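**FOR RELEASE IN MARCH**

# Larnunel opens its sorting table to everyone, and yes, you can touch everything

I run Larnunel, a small shop and play space on the ground floor of the old Castivel building, and I have never written a press release before. My sister says they're supposed to be stiff. I tried stiff and it came out like a parking notice, so you're getting me instead!

The news first. Starting in March, our Sorting Table sessions will be open to anyone who wants to come, every morning at 10. Until now they've been by invitation, mostly families from the streets nearby and one very loyal group of retired neighbors. Entry is free for kids, and grown-ups pay 2 dollars, which goes straight into the foam and tray budget.

So what is a Sorting Table? Pretty much what it sounds like. We put a soft cover over a table, set out a shallow tray or two and some small things to pick up, and people sort. By color, by size, by whatever rule they make up on the spot. Foam cubes are the big favorite, with small round pieces close behind. You move things into the tray, you move things out of the tray, and at some point you look up and it's lunchtime.

I started doing this at my own kitchen table with a baking sheet and a bag of craft foam. My daughter was going through a stage where every drawer in the house had to be emptied, and I figured I could at least give her something that was meant to be emptied. She lost interest after a month. I didn't. There's something about putting a little object exactly where you want it that settles me down after a long day, and when I mentioned it to friends a lot of them said the same thing (one of them sorts buttons, and has jars and jars of them).

We tried a bunch of surfaces before we got to fabric. Bare tabletops were noisy, and the small round things rolled off and vanished under the radiator. Cork was nice but it crumbled. Fabric keeps things where you leave them, it's quiet, and I can take it home and wash it. I like brown best. Bright pieces show up well on it, and so far it has forgiven every juice spill.

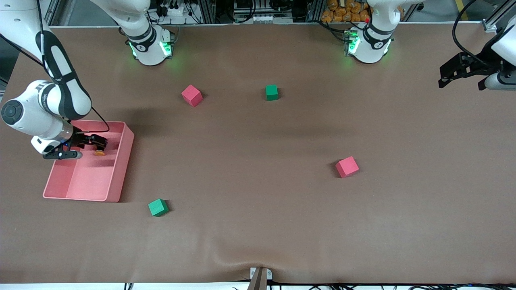 Trays took even longer to get right. Deep boxes are great for storage and terrible for sorting, at least for short arms. You want low walls, so a hand can come in from the side and you can see what's already in there. You also want a tray you can turn. I used to line everything up square with the edge of the table before each session, and people just nudged it to whatever angle they liked, so I quit. Our trays from Faulkner, a little plastics shop across the river, come in several colors. I'll admit to a soft spot for the pink.

I get asked how many pieces to put out, and my answer is always fewer than you'd think. A big pile looks exciting for a minute and then it looks like a chore. Start with a handful, spread them out so there's space in between, and keep the rest in a bag under the table. You can always add more — taking them away is a lot harder, especially if the person you're taking them from is three.

Each session has room for 12 people. Come by yourself or with a crowd. We do ask that children under five bring a grown-up who stays, and that very small pieces stay away from anyone who still puts things in their mouth. We have a separate low table with bigger blocks for them.

We're also putting out a take-home set called Zument. It has a tray, a fabric cover that fits most kitchen tables, and 54 pieces in a drawstring bag. The first run is around 2000 sets, packed by us in the back room over the winter with the radio on. It will be in the shop from the opening morning, and a few toy stores in the area have asked for it too. If you run a store and want some, please call soon, as my storage shelf is already leaning.

Writers and photographers are welcome at any session. Just let me know ahead of time so I can save you a chair, and please be ready to sort something while you're here. I'd rather talk with my hands busy anyway.

The shop opens at 9 and closes at 5. The door sticks a bit, so give it a good push. Press questions can be left at the counter or with the Castivel front desk, and I'll call back the same afternoon.

**Larnunel, ground floor, Castivel building**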